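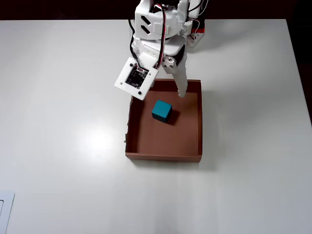 Shop > Packing > Trays and Open Boxes > Shallow Tray, Brown

27 June 2019, by the Urora shop desk

The Nutov shallow tray is a cardboard box that has given up on having a lid. It costs less than the ones that haven't, and for most of what people do with a box on a bench it is all they need. The walls are low enough to reach over without barking a knuckle, and a small thing left in the middle, such as a little teal-blue block, can be found again at a glance. The floor is smooth and plain. Card being card, the top edge of a wall will tear if it is treated badly, and the left-hand one on ours has gone ragged enough to show the paler layers inside. We still use it.

Each tray is 190 mm along the side and comes flat. Folding takes four creases and a certain amount of faith in the corner tabs, which look wrong until the last one goes in. No glue, no tape. Customers who add tape anyway report that they feel better.

Good for: screws, beads, game pieces, seed packets, the contents of a pocket. Not good for: soup. We mention this after an email in October.

Sold in packs of 36 or singly, though the single tray costs nearly as much to post as it does to buy, and we have stopped arguing with the post about it. Stacks well when empty. When full, it stacks in the sense that you can put one on top of another and then regret it.

The deeper Gowda tray has walls twice the height and is the one to have if your things roll. Clargate lids fit the Gowda only. They do not fit this one, even if you press.

Colour: brown. Other colours: none planned. Orders leave us within 3 working days, or 2 if you live near enough to come and look disappointed at the counter. Unfolded trays can be returned flat in their wrapping. Folded ones are yours.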